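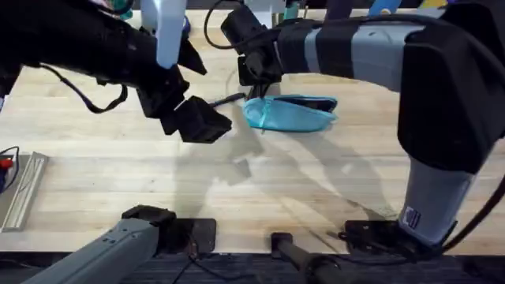 The Slipper Question

My mother-in-law, Merja Pitkänen, doesn't believe in shoes indoors, and she has never pretended otherwise. You surrender your footwear at her door in January and you don't see it again until the coffee is finished. In exchange you're handed something soft from a basket, usually in a colour you wouldn't have chosen. Mine were turquoise. I have been a turquoise person, from the ankle down, ever since.

I mention this because the house slipper is having a moment, and I was there first.

With so many of us working from the kitchen, the slipper has been promoted. It attends meetings. It goes out to the bins and, in the case of my neighbour, to the bank. The shops have noticed. Distine, which used to sell me perfectly ordinary socks, now has a ballet-style slipper with a little bag to carry it in, presumably for those long trips between the bedroom and the toaster. I paid $63 for a pair and have been defending the decision at home.

To be fair, they're lovely. A fabric slipper of the ballet flat persuasion weighs nothing and folds into a coat pocket. It also has no opinion about which way up it should be. Kick one off and it lands on its side with its mouth open, like a fish on a dock.

Nazma Karunaratne mends slippers, among other things, from a narrow shop in Testasstead, and she has little patience for my fish. "It's the heel," she told me, turning one over. "You all step on the heel. Then you come in and ask me why it's flat." I had stepped on the heel. I asked what I should do about it. "Use your hands," she said.

She charges $2 to restitch a seam and considers anyone who bins a slipper over one loose thread to be morally unwell. Her other advice is to wash them by hand in cool water, stuff the toes with a tea towel and keep them well away from the heater. I have cooked a pair on a radiator. They came out the size of mittens.

Merja, told the price of my new ones, was quiet for some time. Then she went and got the basket.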